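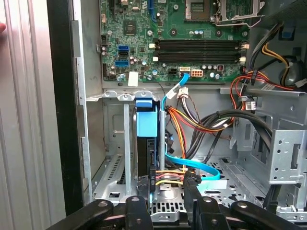

Is the Vemside repair fair worth the trip if you've got nothing to mend? I'd say so, as long as you go before lunch and bring cash for the food.

I went over in March on the 447, which drops you right outside the old Storon works and takes 90 minutes if the traffic behaves (it didn't). Entry was £2. The hall was already packed – sewing machines down one side, radios and lamps down the other, and a lovely smell of toast coming from somewhere at the back!

My favourite was the Rido bicycle stall, where they let me true a wheel on my own and were very kind about the result. After that I queued ages for a Soylu flatbread with cheese and far too much chilli, and ate it sitting on the steps outside.

Parking is hopeless, so do take the bus. The last one back goes at ten past five from the far side of the road.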